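Filed under: Home & Household > Laundry, Linens and Storage

Musty smell in a hand-me-down blanket chest, and in everything that has ever been in it

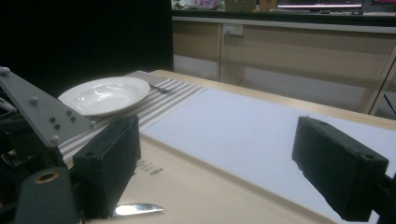
Page 8 of 12

Posted by Nadja Leitner, March 16, 2022

Hello everyone, I've been reading this site for years and have finally made an account, so please be gentle if I've put this in the wrong section!

In December my aunt moved into a smaller place in Soneck and gave me her old blanket chest, which I have loved since I was small enough to hide in it. It's a big plain thing with a lift-up lid, unfinished wood on the inside and a dark varnish on the outside. I drove 200 miles to get it and I'd have driven farther. It came with everything still in it: four wool blankets, a cotton quilt my grandmother pieced, two crocheted throws and a great many pillowcases.

The trouble is the smell. It isn't mothballs, I know that one. It's more like a basement, or the bottom drawer in a summer cabin. I washed the pillowcases twice and they came out fine, so I put them back in the chest, and after 8 days they smelled just the way they had before. So I suppose it's the chest itself, but the blankets are surely part of it too. I've hung two of them over the banister in the hall and now the hall smells like the chest.

What I've tried so far: a bowl of baking soda (left it a week), a bar of nice soap, dryer sheets (a mistake, now it smells like a basement with dryer sheets), and leaving the lid up, which the cat took as an invitation. I haven't dared to wash the quilt. Some of the stitching is quite thin and I don't know what the fabrics are, apart from one blue check that I'm nearly sure was a kitchen curtain.

My sister says to paint the inside with shellac and be done with it. My neighbor says never to do that to an old chest. Is there an order I ought to do things in? And is there any hope for the quilt? I would really like to be able to put it on a bed again, even if only for guests.

Thank you so much for reading all this.

Zulmira Marinho
Member, Fabric & Thread group

Oh Nadja, what a lovely thing to have been given, and please don't worry, I've had much worse than this through my house! I went through nearly the same business with my mother-in-law's linen trunk, and it did come right in the end, though it took longer than I wanted and I was fairly cross with it in the middle.

The first thing is to get everything out and keep it out. I know you've washed the pillowcases, but as long as they go back in they'll pick it up again, and you'll never be able to tell what's working. Put the clean ones in another room altogether. Then look over the empty chest with a good flashlight, especially the underside and the back and up inside the lid where the hinges are. If you find fuzzy or powdery patches, take it outside before you do anything else, wear a mask, and wipe the patches with a damp cloth so they don't go flying. If it's only the smell, you can go straight on.

Vacuum the whole inside with the brush attachment, corners included. Then I mix equal parts white vinegar and water, wring a cloth out in it very hard, and wipe the bare wood down. Damp, please, and not wet! Bare wood drinks it up and the bottom boards can cup on you. Keep the vinegar off that varnish on the outside, too. Prop the lid open with a block of wood and put a fan on it for a couple of days – longer if your weather is anything like ours. If you can stand it in a shady, breezy spot outdoors, so much the better. I don't like full sun for old furniture myself, the lid of mine opened up a crack that way and I still look at it every time I walk past.

For the wool, air it first. A dry day, a line in the shade, and turn the blankets over at lunchtime. You may find that's all two of them need. If they have to be washed, cool water, a little wool wash, no wringing, and dry them flat on towels. It takes up every floor you own, so pick a day when you don't have company coming.

Now the quilt. I wouldn't put it in the machine, and I wouldn't hang it from one edge either, the weight pulls on the seams. Spread a clean sheet on the grass or a spare bed, lay the quilt on it flat and let it air for an afternoon, then do the other side. Before you think about washing, dab each different fabric with a damp white cloth and see if any color comes off. Old reds and dark browns are the ones that have caught me out. If everything holds, you can soak it in the bathtub on top of a sheet, so that when you lift it out you're lifting the sheet and the quilt just comes along for the ride. Get somebody to help you, a wet quilt is unbelievably heavy. If anything bleeds, or the thin stitching worries you, leave it at the airing and ask a quilt shop who they'd trust with it.

I'd hold off on the shellac until you've tried all this. It does work, your sister is right about that, but you can't easily go back.

Do tell us how it goes, and what's in the other blocks of the quilt! I'd love to know if anybody recognizes the curtain.

Alois Koller
Member

Charcoal. Get a bag of the kind they sell for closets, leave it in with the lid shut for a month. Worked on my army trunk. Baking soda doesn't do much in something that size.

Fabian Hämmerli
Member, Woodworking & Repairs

Zulmira has covered the cloth side far better than I could, so only a few words about the chest. I'm with your neighbor as far as the outside goes, but I've shellacked the insides of three old chests and I don't lose any sleep over it. Use the clear, dewaxed kind, two thin coats, and give it a good week with the lid up before anything goes back in. Make sure the wood is completely dry first or you'll be sealing the damp in with the smell.

One exception, and please check before you buy anything. If the inside is cedar, don't coat it. Sand it lightly with fine paper, going with the grain, vacuum up the dust, and you should get some of the nice smell back. Cedar will usually be reddish and you'll know it by your nose the moment the sandpaper touches it.

Also, where is the chest standing? I kept one against an outside wall for years and cleaned it every spring, and every fall it was musty again. I moved it to the landing, with a two-inch gap behind it and felt pads under the feet to let some air in underneath, and I haven't had to touch it since.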